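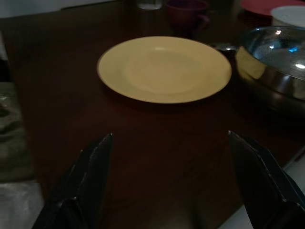 Figure 3. A round plate, pale yellow, on a dark brown wooden table.

4.2 The plate as a unit of the meal

When we asked people what they had eaten the evening before, most of them did not begin with the food. They began with how it was served. "One plate, quickly" was a complete answer for many, and only after a second question did we learn that there had been rice or fried eggs on it. Of the 143 persons who returned the food diary, the larger part used the word "plate" as a measure, in the same manner as older relatives of theirs used "pot" or "table". We consider the difference important. A pot is a quantity for a household, and a plate is a quantity for one person.

The single plate (Figure 3) was also the item which newcomers to Flallthorpe bought first. Several of the 17 interviewed persons could still say where they got it and what they ate from before, usually a pan or the lid of a box. Rakiya Ezeani, who came to the town to work in a packing hall, told us that she bought one plate and waited until May to buy the next, when her sister moved in. In her diary the entries become longer from this point. Before the arrival of the sister she writes one line per evening; afterwards she writes who cooked, who complained and what was left for the morning.

It would be easy to read such entries as a story of loneliness, and part of the earlier literature does so. Our material is more mixed. Some diarists who ate alone wrote with clear pleasure about it — the radio on, no one to wait for, the same soup three evenings in a row. What they disliked was the moment before eating, when a decision had to be made for one person only. Those who shared a kitchen complained of the opposite matter, namely that the decision was already made when they came home.
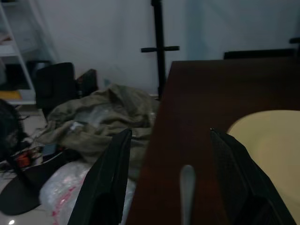
4.3 Spoons, forks and the order of eating

Spoons need a separate treatment. In the diaries they are mentioned more often than forks and knives together, and they are mentioned in a different way. A fork appears when it is missing or dirty. A spoon appears as part of the dish: people write that they ate something "with a spoon" to tell us that it was soft, or that they ate it late, or that they did not sit down.

Tassanee Srithong grew up with the habit of holding the spoon in the right hand and using the fork only to push. In the shared house on Narkudton Street she was the only one who ate so, and by her own account she did not notice it until a housemate put out knives for everybody on a Tuesday. She did not change her habit. After some weeks two of the others had taken it over for rice, though they continued to use knives for everything else. We observed such partial borrowing in several houses. It seldom went in one direction only, and people rarely remembered who had started it.

The borrowing was weaker where the meal was eaten at different hours. In houses with shift workers each person learned the habits of the others from the drying rack, and not from the table. One diarist kept a wooden spoon apart from the rest, as it had taken the smell of garlic, and she wrote a note about it for the person of the night shift. The note was answered, and the correspondence continued for most of the winter, on the back of receipts from the Brudetti grocery.
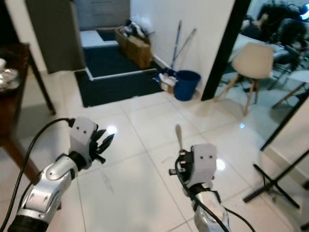
4.4 Limits of the material

The diaries were kept in the language which each person preferred, and we translated them ourselves. Words for tableware do not match well between languages. In two of the languages there is one word for both a deep plate and a bowl, and we have left it as "plate" in all places, also where the food makes a bowl more probable. The frequency of "plate" in section 4.2 is for this reason somewhat too high.

Interviews lasted 45 minutes as a rule, and were made at home when the person agreed. To be interviewed in one's own kitchen has an influence on the answers. People pointed at objects when they lacked a word, and some began to cook. We have treated what was said during cooking as part of the interview, following Akbulut's procedure for domestic talk, but we have not used remarks directed to other members of the household.

Finally, the diary form gave space for one evening per page, and it had a printed line for "main dish". Persons who ate several small things during the evening had to choose one of them or to write in the margin. Where margins were used, they were transcribed together with the main entry and marked with an M in the appendix.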